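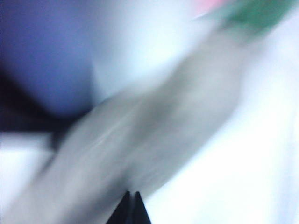
Most collision detection on small arms is built around motor current, and I think that is the wrong place to put the last line of protection. The current threshold tells the controller that the arm has met resistance. It says very little about whether the arm is moving faster than its own sensing can follow. A wrist camera does say so, if anyone asks it. When the two black fingertips are crisp and everything past them has smeared into one diagonal, grey band included, the gripper holds still relative to the lens and the rest does not. Sharp tips against smeared surroundings are a measurement. Our software treated them as a bad image and dropped it.

The fault we had at Omside in April was of this kind. The arm was running a pick routine with the speed limit set to 200 mm per second. A parameter reload put the limit back to its default, and the supervisor process did not read it again. The wrist then swung through up to 90 degrees before the stop came. The current threshold was never reached, for the simple reason that the arm touched nothing. The stop came from a joint limit. Gumaro Robles pulled the logs and found 16 consecutive images rejected by the blur filter. The filter did what it was written to do, and its output went to a counter that no other process reads.

Gaétan Tremblay holds that the remedy is to lock the parameter file. I agree that it should be locked. But a locked file guards against one route to the fault, and the next one will come through a firmware update or a bad encoder. A run of rejected images during a commanded slow move is a contradiction whatever caused it, and a contradiction should stop the arm.

The objection I hear most is false stops. A dim room gives blur at modest speeds, and an operator who gets stopped every hour will find the setting that turns it off. That is a fair point. Exposure time is known, though, and commanded speed is known, so the expected blur can be computed and the check made against that figure. Xóchitl Arellano tried this on the Laitinen cell, with a tolerance she describes as generous, and left it enabled.

The check adds a delay of 200 ms on our hardware. I would not rely on it for a person standing inside the reach. It belongs behind the rated stop circuit, and the rated circuit still needs its own independent speed input, which our arm does not have yet.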